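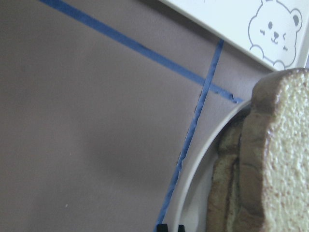

*Blue tape, the edge of the plate and the winking bear.*

I spent most of a February afternoon at the Lehner open day. Orathai Rungrueang took our group of five through the building, starting in the lobby at 2 p.m. and ending in the table-setting room. Most of my notes are from that last stop, where the tour ran 45 minutes.

The idea there is simple. A table gets a paper cover and is marked off with blue tape, and things are given a section to live in. Orathai said the tape is laid by eye. In one spot two strips cross in a narrow X, and one of them has a ragged end by the plate. I liked that better than the printed mats we use at Cirton, which curl at the corners after a month.

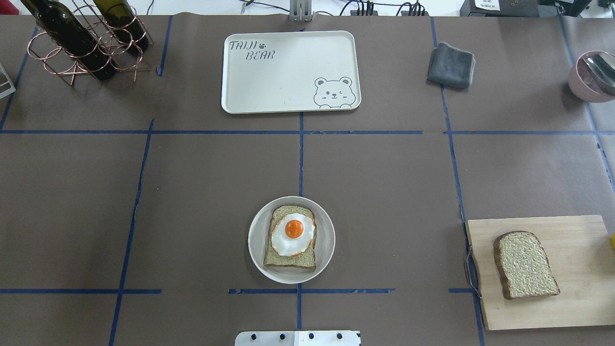

*The table in its sections, with the wine rack at upper left.*

The things along the back are ordinary household stuff. There is a copper-colored wire rack with two green bottles lying in it, then a pale tray, then a folded dark gray cloth. A pink dish with a metal utensil in it stands at the far right. The tray says TAIJI BEAR and has a bear peeking over the lower edge. Someone in our group asked where to buy one and Orathai didn't know.

The cutting board goes on the right, near the front. I would have put it closer to the plate, but I'm left-handed. 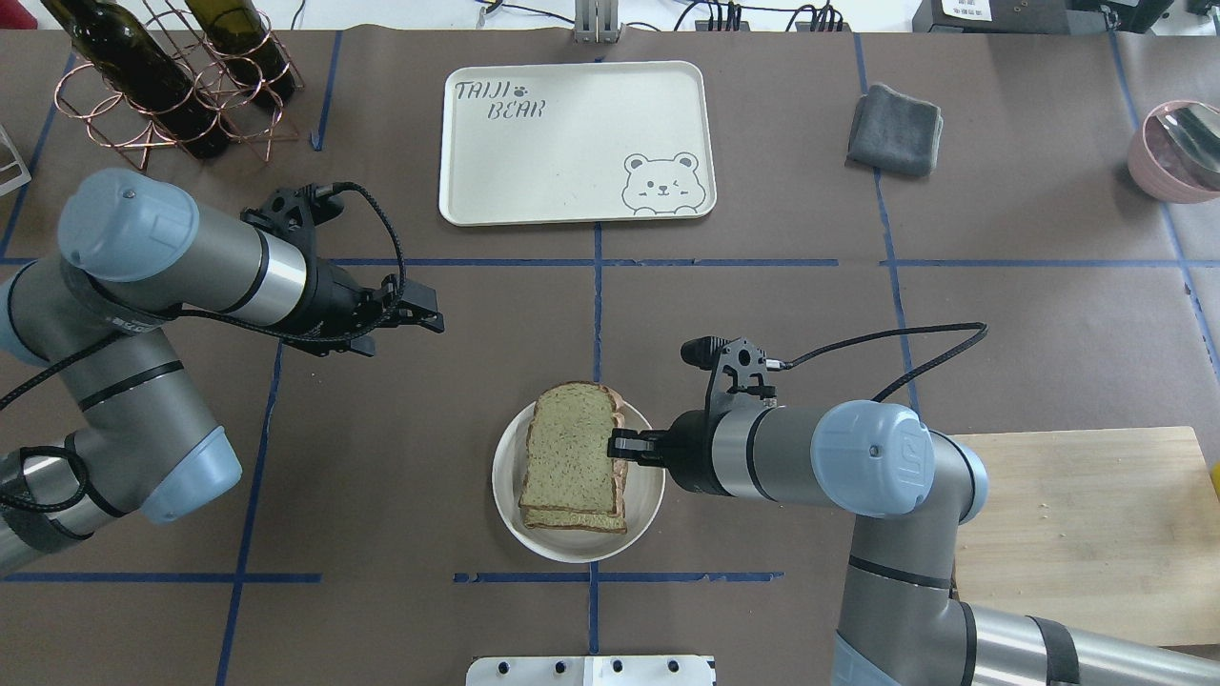
*Sliced bread on the white plate, crumbs on the board.*

Bread is the standard load for the plate. The top slice was a pale greenish tan with flecks in it and a brown crust. I wrote down "spinach?" and forgot to ask. Lunch had been at noon and by then I was ready for more of it. 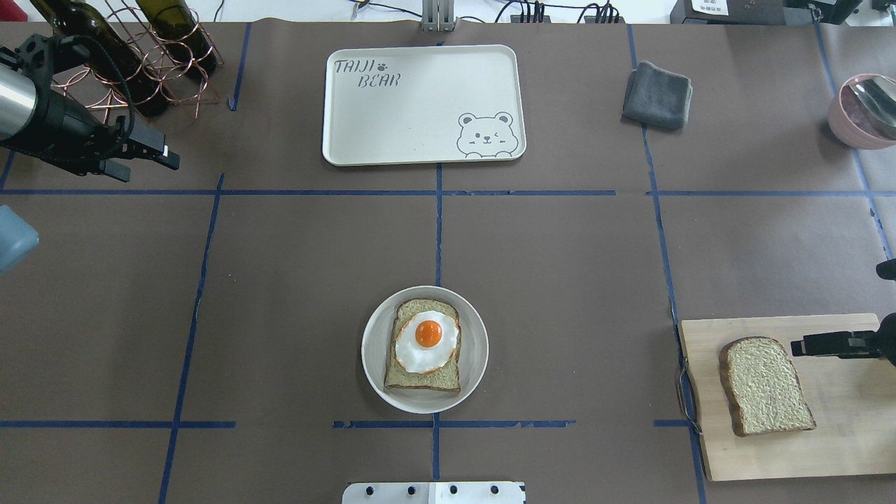
*Tray, towel and rack along the back of the table.*

We also got a handout from Gekeo on shelf labels, which I have left in the break room. It's long – 57 pages – and the section on tray sizes is the useful part.

Parking is behind the building, and the side door sticks. If anyone wants to go to the next open day, sign up early and ask for the late group. The coffee is by the coat rack on the ground floor.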